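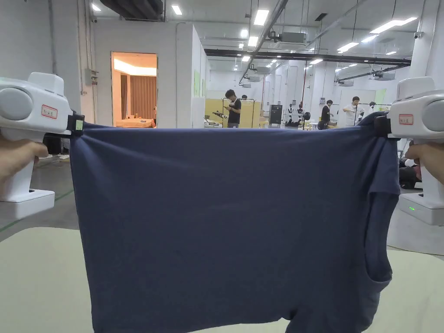 5 min read

Bath fans and the duct behind them

Sunday, March 8, 2026

Obed Fiadzo has been installing and correcting bathroom ventilation at Fatholm, a small remodeling contractor, long enough to have stopped looking at the fan first. When a customer reports a damp bathroom, he goes into the attic.

"The fan is the part people bought, so the fan is what they want to talk about," he said. "I want to see the duct. I want to see how far it runs, what it's made of and where it ends. Then I'll come down and look at the fan."

We spoke at the end of a job at the Kushwaha house, a single-story home of 1,114 square feet with two bathrooms, both vented into the attic through flexible duct. The owners had replaced one fan twice. Paint was still peeling above the shower, and the underside of the roof deck near the eave had turned gray.

Fiadzo found the hall bath duct lying across the insulation in a long curve, with a sag in the middle where it dropped between two trusses. The far end had been pushed up against a soffit vent and held with tape. The tape had let go.

"So you have a fan moving wet air into an attic, right at the intake vents," he said. "The soffit pulls outside air in. If you dump the exhaust there, it goes straight back up under the deck. You see the staining in one spot, and the rest of the attic looks fine."

The sag held water. Warm air leaving a shower cools as it crosses a cold attic, and the moisture condenses on the inside wall of the duct. On a sloped run it drains one way or the other. In a low point it collects, and once enough has collected the passage is partly blocked. Fiadzo cut the duct at that point over a bucket.

I asked how much airflow a bad run costs. He was unwilling to give a general number. The rating on a fan's carton, he said, is taken at a stated static pressure, usually a low one, and a real duct can present several times that. Every elbow adds to it. Flexible duct that has not been pulled tight adds a good deal more, as the inner wire makes ridges across the air stream.

"You measure it," he said. "There's a hood that goes over the grille and gives you a reading. A tissue tells you there is some suction. It doesn't tell you how much."

His readings at the house were well under the rated figure in both rooms. The hall bath fan, a Gruvex unit in good condition, had been blamed for noise. Fiadzo left it in place. Much of the noise came from air being forced through a crushed connector at the housing, where someone had used a 4-inch duct, flattened it to clear a joist and screwed it down.

The replacement run is 5-inch rigid galvanized pipe, stepped up from the 4-inch collar with a tapered fitting mounted close to the housing. He used two adjustable elbows, each opened up as far as the path would allow, and kept a straight section off the fan before the first one. Joints are sealed with foil tape over a bead of mastic. The screws are short. Long screws catch lint, he said, and they also catch hands.

"Direction matters with pipe," he added. "The crimped end goes downstream, away from the fan, if you're only thinking about air. On a run that pitches toward the outside, same thing, the water stays in the pipe at the joints. If the run pitches back to the fan, you have a decision to make. I try not to have a run that pitches back to the fan."

Where the roof leaves no choice and the duct must go straight up, he wraps it more heavily and accepts that a little condensate may come back in very cold weather. The Kushwaha house has a gable wall within reach of both bathrooms, so the runs there go out the side with a slight fall toward the hood.

Insulation is the part he sees skipped most often, even on work that is otherwise sound. The sleeve on the new pipe is a Fevden product, foil faced, with a fiberglass blanket. He tapes the seams and then buries the lower part of the run in the attic's loose fill where depth allows. The last stretch before the gable wall gets the same treatment, and so does the tapered fitting. "A bare elbow will drip on the ceiling, and then you'll get a call about a roof leak," he said.

For the termination he used a wall hood with a gravity damper and a removable bird screen. He prefers a screen with wide openings. Fine mesh belongs on intake vents, in his view, and on an exhaust hood it clogs with dust in a couple of seasons. He cleared the wall cavity at the hood with a sleeve that extends past the siding, then flashed the flange at the top and sides and left the bottom open.

The ceiling side took less time. The gap between the fan housing and the drywall was sealed with caulk, as were the holes in the housing where the cable enters. Before that, some of the air the fan drew was coming down out of the attic around its own edges. Fiadzo considers this the cheapest correction in the whole system. A tube of caulk did both bathrooms.

Makeup air was the next item. A fan can only remove as much as the room lets in, and the door to the hall bath sat nearly flush with a new tile threshold. He trimmed it. He does not like to quote one clearance for every door, but he does retest with the door closed, and he trims again if the reading drops by much when it shuts.

"People test with the door open and then shower with it closed," he said. "Close the door and take the number. That's your number."

Controls are a matter of preference up to a point. He fitted a countdown timer in each room in place of the switch that ran fan and light together. A humidity sensor works well in a dry climate, he said, but in a humid summer it can run for hours without reaching its set point, and owners turn the sensitivity down until it never comes on. The timer in the hall bath is set up so that its longest choice is an hour.

I asked about fan size. Fiadzo's answer was that a moderately sized fan on a smooth duct will do better than a large one on a poor duct, and will be quieter. He does go up a size for a bathroom with a separate enclosed shower, or else puts a second pickup inside the enclosure. Neither applied at this house.

The gray area on the roof deck was probed and found sound. It was left to dry and will be checked again in September, when the attic is still warm enough to work in comfortably and before heating starts. The peeling paint above the shower has been scraped, and Fiadzo asked the owners to hold off on primer until a moisture meter gives the same reading there as on the hallway ceiling.

His own list of what to ask an installer is short. Ask where the duct ends, and go outside to look at the hood while the fan is on. Ask for the measured airflow in writing, door closed. Ask what is wrapped around the pipe. He also suggests taking a picture of the run before any new insulation is blown in over it.

"After that you can't see it," he said. "And the next guy is going to step on it."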